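The case for the dull label

Most household storage fails at the point of retrieval. The box was bought, filled and put on a shelf, and eight months later the person who filled it cannot say what is inside. The usual remedy offered in magazines is a better box. I want to argue for a better label, and in particular for a duller one.

A label has one job, which is to let a stranger find a thing without opening anything. By stranger I include the owner after a winter. Judged on that alone, the labels most people write are poor. "Misc" carries no information. "Kitchen" says where the contents came from and leaves out what they are. "Important" describes the mood of the writer on the day of packing. When I moved out of the flat in Sturnthorpe I had two boxes marked "Important", and one of them held curtain hooks.

The trade has worked this out already. Séverine Picard ran the parts store at a small pump repairer in Esden, and her rule was noun first, then size, then condition. Hose, short, used. Gasket, large, new. Adjectives at the front were forbidden, as they scatter like with unlike across an alphabetical list. Anyone who has looked for "old radiator key" under O will see the point. Her labels were ugly, and a new starter could use the store unaided within a day.

Against this, two objections are commonly raised. The first is that a home is not a warehouse and should not feel like one. I accept the sentiment and deny that it applies. Nobody spends the evening looking at the loft. The second objection is stronger, and I owe it to Shanti Rastogi, who wrote to me after my earlier piece on drawers. She holds that labels go out of date faster than boxes do, and that a wrong label is worse than none. A blank box gets opened. A box marked "fuses" that now holds batteries is passed over every time, and the batteries are bought again.

She is right about the failure, but I would put the blame on permanence. Printed labels invite neglect because changing one means fetching the printer, finding the tape and typing the thing out. Pencil on a strip of masking tape takes a few seconds and looks provisional, so people correct it. My own shelf is done this way. The handwriting is bad and the contents are accurate.

There remains the question of how much to write. A full inventory is a mistake, as no one maintains it. Four words seems to me the limit for the end of a box, with a longer list inside the lid if the contents are valuable or dangerous. Put the words on the short end, where they will face outwards, and again on the lid only if the boxes are never stacked. Colour coding should be avoided. It works for its inventor — and for the length of time the inventor remembers it.
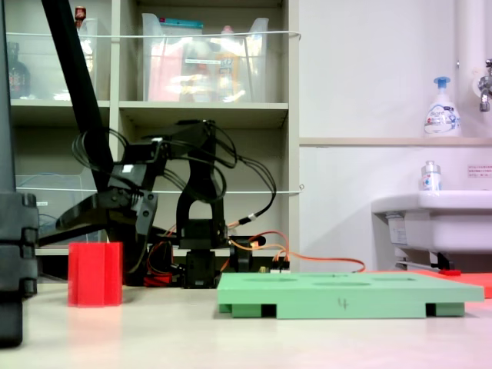 Issue 9, page 564

Mixed boxes are the hard case. Every household has a residue of objects that belong to no class: a key to a former shed, one castor, the spare foot from a bed. The temptation is to return to "Misc". I suggest labelling such a box by the room in which its contents would be missed, followed by the word "odds". "Hall odds" is imprecise, yet it halves the search, and a label that does that has earned its tape.

Stojan Georgiou has argued in these pages that the residue should simply be thrown away. I have tried it. The castor was needed in January.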